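# A Passing Simulation Is Not a Safety Case

In June, a two-armed work cell at the Vivitz plant closed a gripper on its own neighboring arm. No one was hurt. The damage was limited to a bent finger plate and a cracked wrist cover, and the line was running again in four hours. It would be easy to file the event under minor equipment loss. I believe that would be a mistake, and that the practice which allowed it deserves a wider discussion than it has received.

The motion program had been tested before release. Vultach, the integrator, ran it 968 times in simulation and recorded no contact between the arms. On the strength of that figure the plant signed the release form, and the cell went into service the same week. The review led by Grażyna Dudek later found that every one of those runs began from the same starting pose. The number on the form was accurate, but it described one situation repeated many times over.

On the floor, the second arm had paused partway through its move after a routine stop. The first arm resumed on schedule. Its planner held an old position for its neighbor and treated the space between the fingers as free. 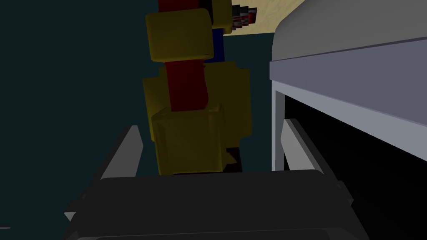 Reviewers who rebuilt the conditions in the simulator with a delayed restart obtained the collision on the third attempt. The tool was therefore capable of finding the fault. It had never been asked to look for it, and the contract did not require anyone to ask.

Responsibility is often assigned to the software in such cases. I would place more of it on the form. A release document that asks only for the number of clean runs will receive large numbers. It should ask which stops, delays and restarts were tried, who chose them, and whether that person was independent of the team that wrote the program. At Vivitz, the same engineer did both.

Vultach has objected that wider testing would add seven days to each delivery. The concern is fair, and small customers will feel the cost. Even so, the delay should be weighed against a cell in which a technician may be reaching past a paused arm when the other one starts to move.

The Dudek review recommends that position data be refreshed before any restart, and that motion be blocked when it can't be. Vivitz has adopted both measures for this cell. Its remaining two-armed cells were released under the old form and are still operating on it. They should be stopped and retested before the next production run.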